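March, past eleven at night

Went to the hearing on the Bellamy Street shelter after all. The city now says it will move people out of the bus station and into "stabilization beds" by the end of the month. There are 30 beds. I asked the woman at the sign-in table how many people sleep at the station on a cold night and she gave me a flyer.

Hongjun Xie spoke for the department. He says the outreach teams made 549 contacts since fall. I wanted to know what a contact is. If a worker says good morning to the same man every day for a month, is that one or many? He said he'd get back to me. He said that last year too, about the lockers.
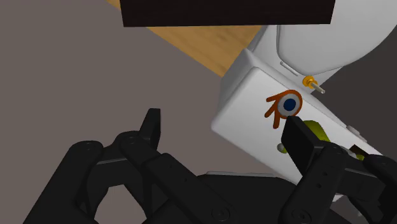

The contract goes to Holtura, which ran the Destton site until it closed. I read the Destton report when it came out and I don't remember anyone being proud of it. Tonight it was called "a valuable learning period."

Hongmei Fan from the tenants' group got two minutes and used them well. She asked where people go on day 31, since the beds are for a month only. Long pause, then something about partners.

The vote was put off. Bus home was late, and four people were asleep on the benches at the station. Must write to the clerk for the definition of "contact."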